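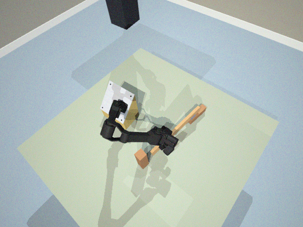 Simulated bench: arm over the wooden tool, green mat, plate mount on the yellow pedestal.

Zolluvley bench sim

Simulation files and recorded runs for the arm we are building in the shared workshop at Varnton. The sim came first so we could settle the mount height and the reach before cutting anything for the real bench.

Contents

scene/ arm, pedestal, mat, floor and walls
tools/ meshes for the tools to be picked up
runs/ 2,738 recorded attempts, one file each
scripts/ replay and export

Each run file holds joint angles, gripper opening, tool pose and a result field. Almost 200 runs have the result field blank. They date from before Kamol Khamphan added the check, and we have left them in.

Running it

Start scripts/replay with a run number. Add --slow to step through the grasp. Export writes to out/ and overwrites what is there.

Known problems

The base plate mesh and the pedestal mesh are separate bodies. If you move one, move the other.
Friction on the tool handle is a guess. Aroha Sheehan has two sets of values to try.
Shadows slow down older laptops. Turn them off in scene/view.

Status

The real pedestal is cut but not painted. Wiring starts in March.

Contact

Tiziana Guerra for the scene, Kamol Khamphan for the scripts. Leave a note on the workshop board or open an issue.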